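Lizelle Adams, event rentals and site power
July 2018

Thread on generator sizing for small street fairs. I do the power plans for Gultbridge block party season and the same errors come in on every application.

1/ Start with the nameplate on each unit. A bounce house blower in our stock pulls 1,695 watts at startup and settles well under that. Size for the startup figure. The running figure is useful for fuel and nothing else.

2/ Stagger the starts. Two blowers switched on together will trip a small set that carries both without complaint once they are up to speed. Put the start order on the plan, with a person assigned to each switch. 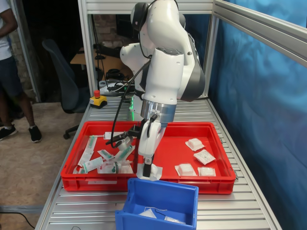

3/ Popcorn machines are a resistive load. No startup spike, but the kettle draws steadily for as long as it heats. Put popcorn on its own circuit. Do not share it with the face painting tent, where the lights and the phone chargers will go out mid-cheek.

4/ Cord gauge. For any run past 50 feet I specify 12 gauge. Orange cords from somebody's garage are usually 16. Voltage drop shows up as a soft bounce house and a warm plug. Check the plug by hand after 20 minutes.

5/ Distance. Generator goes downwind and clear of the seating, exhaust pointed away from tents and doorways. Cords cross a walkway under a ramp or they don't cross it. Tape is not a ramp.

6/ Sound. The Gesska lot has a PA that Pramila Rathore wired for us last October. It wants a clean supply, so it runs off the building. Please stop moving it to the generator to free up an outlet.

7/ The carnival game row needs less than people think. String lights, one register, one prize wheel motor. 800 watts covered the whole row at Lero Street with margin.
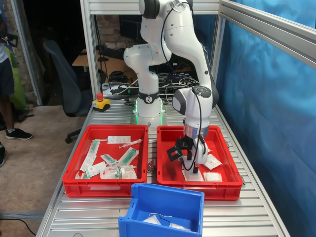
8/ Labeling. Every cord gets a tag at both ends with the circuit number and the load it feeds. A status light on a machine tells you about that machine. The green ring at the foot of that white arm is easy to spot from across a room, but no light of that kind will tell you which of the cords under a tent feeds the cotton candy. Tags do. Use cloth tape and a paint marker. Paper tags do not survive a water balloon booth.

9/ Refueling. Shut down, let it cool, fill, restart in the same order as tweet 2. Write the refuel time into the schedule so that it lands between acts. Deflate and clear the bounce house first.

10/ Pelkonen Field applicants: the panel by the restrooms has 4 outlets on two breakers. Left pair is one breaker, right pair is the other. It is not four circuits.

11/ Send plans as a load table plus a site sketch. Columns: item, startup watts, running watts, circuit, cord length. Missing columns come back unread.

Share (20) | Print this thread | E-mail this thread

3 comments

marigold_fairs: Does the 12 gauge rule apply if it's only lights on the run?

Lizelle Adams: LED strings only, 14 is fine. Add a fan and you're back to 12.

tentpole_dan: We had the soft bounce house last year. It was the cord.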